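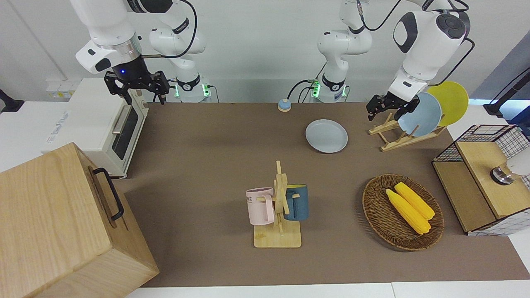
About Tralum

Tralum writes software for two-armed robots that work at a table. We make the part that sits between the cameras and the motors: it works out where things are, decides which arm should go for what, and plans a path that keeps the arms from hitting each other. We don't build arms or grippers. Our customers already own those, or buy them from someone else.

The company was started by Vasanthi Thomas and Ilango D'Souza, who had worked together on motion planning for warehouse machines. They wanted to work on smaller jobs with more variety, like putting a plate in a rack or hanging a mug on a peg. A plate is thin and the slot it goes into is narrow, so a small error in the camera setup shows up right away.

What we make

Wandbridge is our planner. It takes a goal for both arms and returns timed paths for the two of them together. If one arm is slowed down or stopped, the other one gets a new plan. It runs on an ordinary desktop computer next to the robot.

Stendik is our perception package. It estimates the position and tilt of household objects, including dishes with plain, shiny surfaces that give a depth camera trouble. When it isn't sure, it reports that, and the planner can ask for another look before the gripper closes.

Both come with a log viewer. It started as a tool for our own engineers and customers kept asking for it, so since February it has been part of the standard install. You can step through a run and see what the software believed at each moment, next to what the cameras recorded.

How we work

There are seven of us. Malathi Nambiar leads planning and control, and Bindu Shenoy leads perception. Paweena Nakpan looks after tooling, releases and most of the customer support, so if you write to us with a problem you will probably hear from her first.

Every change to the code runs in simulation before it goes to a real robot. After that it goes on the test table, where we keep kitchen things — plates, mugs, a dish rack, a toaster oven — and move them between runs. We ship a release when the table tests pass, and we publish the list of known problems with it. Some of those problems have been on the list for a while. Handing an object from one gripper to the other is still slower than we would like.

Where we are

Our office and lab are on the second floor of the Griffiths building, up the stairs from the loading dock. Visits are by appointment. If you want to try your own objects on the table, bring at least two of each and plan on staying four hours.

We are not hiring at the moment, but we do take three interns each summer. Students who have written control or vision code for a real machine, even a small one, are welcome to apply.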